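4. Setting up quarantine and scheduled scans

This section covers the first configuration of Jatgate Endpoint after the agent has been installed. If the agent is not yet installed, go back to section 3. You need an administrator account on the Skidemico console and on at least one test computer.

Do the whole section on the test computer first. Once the settings are saved as a policy, they can be pushed to the rest of your computers in one step (see 4.5).

4.1 Before you start

Check the following:

The agent icon in the system tray is green. A gray icon means the agent has not reached the console. A yellow icon means it has, but the signature files are out of date.

Port 3000 is open for outbound traffic from the test computer to the console. The agent does not use this port for anything except policy updates and status reports.

No other antivirus product is running in real-time mode. Two real-time scanners on one computer will lock each other's files, and the usual result is a very slow login.

Note: On computers upgraded from Plilska Desktop Guard, the old service may still be listed as "Stopped." It can stay there. Remove it only if the installer log shows error 255.

4.2 Create the quarantine folder

The quarantine folder holds files the agent has blocked. Files are encrypted when they are moved in, so they cannot be run by accident.

1. Open the console and go to Policies > Storage.

2. Click New Location.

3. Enter a path on a local drive. Network paths and removable drives are not accepted.

4. Set the size limit. The default is 600 MB and is enough for most office computers. Developers and anyone who handles a lot of email attachments may need more.

5. Choose what happens when the limit is reached. "Delete oldest" is the default. "Stop and alert" keeps everything but leaves newly blocked files where they were found, locked, until you make room.

6. Click Save. The console writes a small test file to the folder and removes it again. If this fails, the path turns red and the location is not saved.

Caution: Do not point the quarantine folder at a directory that is synced to cloud storage. The sync client will upload the encrypted files and may fill the account. It can also restore files that the agent has deleted.
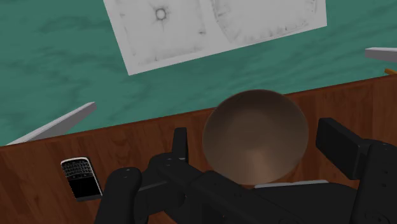
The full path, including the file name, must be no longer than 255 characters. Long user folder names are the most common cause of a failed save in step 6. Use a short path near the root of the drive if you run into this.

4.3 Turn on real-time protection

1. Go to Policies > Protection.

2. Switch Real-time to On.

3. Under File Types, leave "All files" selected. Limiting the scan to program files saves a little time on older computers, but script files and documents with macros will then be checked only during scheduled scans.

4. Under Browser, select "Watch saved passwords and wallet files." With this on, the agent blocks any unsigned program that tries to read the browser's password store.

5. Under Signed Programs, select "Check certificate and publisher." The weaker setting, "Check certificate only," accepts any program with a valid signature, including one signed with a stolen certificate that has not been revoked yet.

6. Click Apply. The agent restarts. Protection is off during the restart, so close any open downloads first.

Note: In-house tools that are not signed will be blocked after step 4 if they read browser data. Add them under Exceptions by file hash. Exceptions by file name are possible but are not recommended - a name is easy to copy.

4.4 Schedule a full scan

A full scan reads every file on every local drive. Real-time protection does not replace it, as files that were on the computer before the agent was installed have never been checked.

1. Go to Policies > Schedule and click Add.

2. Select Full Scan.

3. Set the start time. The default is 2:00 a.m. local time.

4. Select "Wake computer" if your computers are put to sleep overnight. Laptops on battery power ignore this setting.

5. Set Missed Scans to "Run at next login" or "Skip." If you choose the first, also set Priority to Low, or people will notice the scan when they sign in.

6. Click Save.

To see the result, open Reports > Scans the next morning. A finished scan shows a check mark, the run time and the number of items moved to quarantine. "Partial" means that some files were in use and could not be opened. Mail databases often cause this. If the same file is listed after every scan, add a second scan at a time when the mail program is closed.
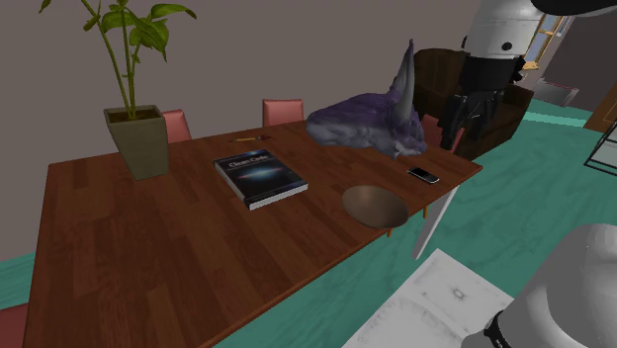 Dining table with pink chairs and a potted plant.

4.5 Save and push the policy

1. Go to Policies > Summary and read through the settings once.

2. Click Save As and give the policy a name. Do not use the name "Default," which is overwritten by console updates.

3. Select the computer groups that should receive it.

4. Click Push. Computers that are switched off pick up the policy the next time they connect.

The Status column shows "Pending," then "Applied." If a computer stays on "Pending" while it is online, restart the agent service on that computer and check the port again as described in 4.1.

Caution: Pushing a policy replaces all local settings, including exceptions. Copy any local exceptions you want to keep into the policy before step 4.

4.6 Restoring a file

1. Go to Quarantine and select the file.

2. Click Details and compare the hash with one from the software maker, if you have it.

3. Click Restore. To keep the file from being blocked again, select "Add to exceptions" in the same window.

Restored files go back to their original folder. If that folder has been removed, you are asked for a new one.

Customers with a support plan from Giannakopoulos can send a suspicious file for review from the same Details window. Do not send quarantined files by email.

Continue with section 5, Alerts and notifications.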